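**Wanted: equipment planner / buyer (contract, part-time to start), plus paid demonstrators**

Castillo, automation group. Posted 19 April 2018

Quick one, will tidy the wording later. We need someone to own the equipment budget for the Brerum project. Right now it lives in a spreadsheet with four colours of highlighting and nobody's sure what the orange means. Also after people to do demonstration sessions with the hand-held grippers, see further down.

**The planner job**

Contract to December, possible extension. Part-time, three days a week, more when quotes are due. Office is ground floor, bike parking out back, tram at the corner.

Main things:

- Work out what we buy, lease or build for the next stage. Two arms are approved. A third is in the draft budget and needs a proper case written for it or taken out.
- Get quotes, chase quotes, compare them on the same terms. Last round one supplier priced freight in and the other didn't and we only caught it at sign-off.
- Spares. Fingers, mounts, printed markers, batteries, cables. We have never had a spares line. We want one.
- Keep the asset register up to date. It's in Hostik, which is clunky but fine once you've got a login.
- Plan the desks and floor space along with the gear. Power, data, storage, somewhere for screens to go.
- Lead times!! Anything over 100 days has to go on the board early.

Purchases over the delegation limit go through Fukmont for approval, they meet monthly and they read the paperwork, so it has to be right.

You'll need some background in procurement, lab management, production planning or similar. Doesn't have to be robots. Someone who has kitted out a commercial kitchen or a pathology lab would probaly get the idea within a fortnight. Comfortable with spreadsheets, comfortable ringing a supplier who hasn't replied. Customs and import experience handy.

You should spend time with the people using the gear before you cost any of it. First week is mostly that: standing on the floor with a gripper in each hand, like the demonstrators do, working out what gets in the way.

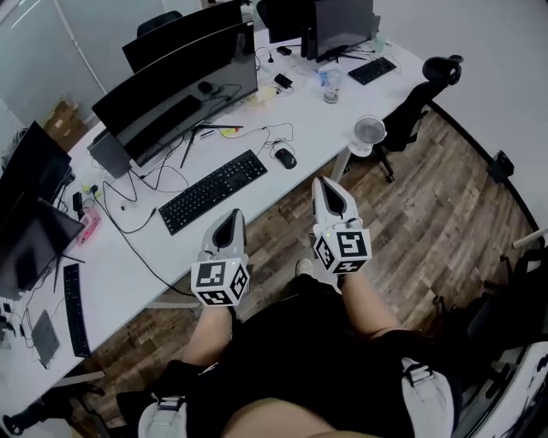

Stuff the budget should cover and currently doesn't: a second full set of hand-held grippers so sessions don't stop for a repair, a proper storage rack, adjustable straps in more sizes, cable trays for the desks, and a bit set aside for calibration time. Calibration gets left out every year and then comes out of somebody's travel money.

There's also the leftover question of whether we collect more by hand first and push the third arm back. Opinions vary. You'd be putting numbers to it, not picking a side in week one.

**Demonstrators**

Casual, paid, no experience needed. You hold the grippers and do ordinary tasks over and over while the session records. Picking up, putting down, opening, sorting. We need 200 sessions done before the order goes in, as the results decide which fingers we buy.

- Sessions run 2 hours including breaks. Take the breaks.
- Over 18, able to stand for most of it.
- Left-handers very welcome, we're short.
- Closed shoes. Sleeves that stay out of the way.
- Tell us about any wrist, shoulder or neck trouble beforehand. Won't necessarily rule you out, we can shorten things.
- Recordings include your hands and whatever else is in view. Consent form is two pages, read it before you come in and ask if anything's unclear. You can withdraw afterwards and we delete your sessions.

Paid by bank transfer at the end of each fortnight. Parking isn't covered, sorry, we asked.

**How to apply**

Planner: resumé and one page, no more, on a purchase you planned that went sideways and what you changed after. Skip the selection criteria format, there isn't one. If you have a budget template you like and are allowed to share it, attach it. Rate is negotiable within the contractor band, put your figure in the email and we'll say straight away if it's out of reach.

Demonstrators: just your name, which hand you favour, and what times suit. Mornings fill up first.

Both go to the Castillo front desk inbox, subject line "Brerum planner" or "Brerum sessions". Please use the subject line, things get lost otherwise. We're reading planner applications as they come in and will close the ad when we have a shortlist. Demonstrator spots stay open untill the sessions are full.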